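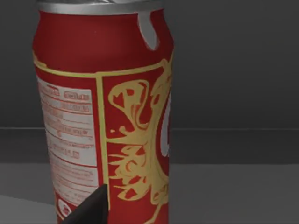
Simulated can task, close view, with the gripper finger in front of the label.

Teleoperation and Hand-Guided Demos: Frequently Asked Questions

These answers cover recording demonstrations in Orkimden, both in the simulator and on the arms at the Hillstead lab. For account problems or booking arm time, see the Access page.

Getting started

What counts as a demonstration?

One complete run of a task, from the start pose to the point where you press Stop. The recorder saves the joint positions, the gripper opening, the camera views and your control inputs. If you stop in the middle of a run, the file is saved as partial and is left out of training unless you mark it otherwise.

Do I need to know how to program?

No. You need to be able to run the recorder and follow the task sheet. Programming only comes in if you want to write your own task or change the reset rules.

Should I start in the simulator or on a real arm?

Start in the simulator. New operators record 17 accepted runs there before they can book a real arm. The can task is the usual first one. The controls are the same in both places, but the simulator lets you reset with one key and nothing gets dented.

Controlling the arm

What is the difference between hand guiding and remote control?

In hand guiding, you hold the real arm by the wrist and move it through the task while the motors go slack. In remote control, you move a Moroz handset and the arm copies the motion. Hand guiding is easier to learn. Remote control keeps your hands out of the camera views, so most of our tasks ask for it.

Can I use hand guiding in the simulator?

No. There is nothing to hold. Use the handset, or the keyboard if you only want to check that a task loads.

Why does the arm move less than my hand does?

The handset is scaled down by default. At a scale of 2, your hand travels twice as far as the gripper, which helps with close work. You can change the scale under Controls, but do it between runs. A change during a run makes the file hard to use.

The arm stopped following me. What happened?

Check the clutch first. The arm only follows while the clutch button is held down. Let go, move your hand back to a comfortable position, then press again and carry on. If the clutch light is on and the arm still does not move, it has probably reached a joint limit. Back out the way you came in.

Recording good runs

How close should I bring the gripper before closing it?

Close enough that the fingers are on either side of the object. In the close view a can may fill most of the picture, and its top and base may both be out of sight. That is normal. Use the side view to judge height and the close view to line up the fingers.

How can I judge depth on a flat screen?

It takes practice. One finger may look as if it is touching the can when there is still a gap. Switch to the side view, or move the gripper slowly sideways and watch how it shifts against the label. Do not push forward to find out — the can will tip over, and you will have to reset.

The print on the can label is blurry. Is my display broken?

No. The label in the can task is a low-resolution texture, and the small text on the white nutrition panel can't be read at any window size. The task does not depend on it.

Should I redo a run if I hesitated or missed the first grasp?

Keep it if you recovered and finished the task. Recoveries are useful for training, and we ask for some in every set. Redo it if you paused for a long time with nothing happening, or if you put the handset down.

Do all my runs have to look the same?

They should follow the same task sheet, but the path can vary. Come in from slightly different angles and heights. The reset moves the can to a new spot between runs, so some variation will happen anyway.

Files and review

How many runs does a task need?

It depends on the task. The current can set has 478 accepted runs from 6 operators. Shorter tasks get by with fewer.

Who checks my runs?

The review desk at Clistness plays back each one and marks it accepted, partial or rejected. Rejected runs come with a short note. The most common reason is starting before the arm has reached its start pose.

Can I delete a run?

Yes, until you submit the batch. After that, open the run and choose Withdraw. Withdrawn runs stay on the server until the August cleanup, but they are not used for training.

My upload stopped partway. Do I have to record again?

No. Files stay on your machine until the server confirms them. Open the recorder, go to Pending and select Resume. Leave the recorder window open until the list is empty.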